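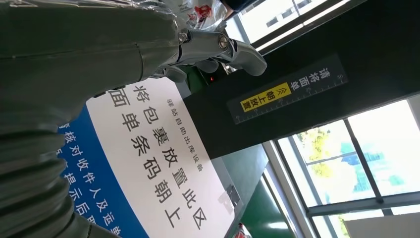

Workshop Tips: Living With a Small Robot Arm

When Jovita Xolalpa and I started putting our arm together in the shared shop on Netard Street, I kept a spiral notebook of every little thing that cost us an evening. By February the notebook was full, and Jovita said I ought to type it up for the next people who want to try it at home, so I have! Take what's useful and skip the rest.

Dress the cables before you do anything clever. We ran ours loose "for now" and of course now lasted until the elbow pinched one. Swing every joint by hand with the power off, all the way both ways, and watch where the slack goes. Then tie it down, swing it again, and only then snip the tails. A ribbed sleeve over the lot is worth the few dollars. Buy it one size bigger than you think, or you'll be threading connectors with dish soap like we did.

Pivot bolts on a gripper work loose. Ours are plain Boltmont shoulder bolts, and a tiny dab of medium threadlocker keeps them where they belong (medium, please, the strong stuff means a heat gun and bad language). Snug them until the links have no wobble but the finger still drops under its own weight. If it hangs there, back off a hair.

If the arm is going to handle parcels, practice on junk ones first. I saved boxes and mailers for weeks, and my kitchen looked like a loading dock. Soft plastic mailers are much harder than boxes, because they slump, and the label wrinkles just when you want it flat. Put a piece of cardboard inside for the first lessons and take it out later when things are going well.

Labels go face up. If you're building toward a parcel station with a scanner, learn what that station asks for before you write a single move. The self-service kind with Chinese signs will tell you right on the board: 将包裹放置此区 means put the parcel in this area, and 面单条码朝上 means barcode side up. Copy out the words, get them translated, and tape them over your bench. We lost a good 4 evenings teaching a beautiful pickup that set every box down on its face.

A wrist camera needs more care than you'd guess. Wipe the lens with a clean glasses cloth, never the shop rag. Try it at ten in the morning and again at dusk, too, as a big bright window will wash out a barcode that looked lovely under the lamps. Jovita hung an old bedsheet over ours and it did the trick.

Go slow over anything printed or painted. We leave 10 millimeters of clearance over a flat surface while we're learning a move, and creep down from there once it has repeated nicely.

Keep a log, even a messy one. Ours shows 117 tries at one kind of mailer, with what we changed each time, and I look back at it more than I look at the manual.

Last one: coffee stays on the other bench. The Ortner power supply and I have an understanding about this.

Ourania Sarantis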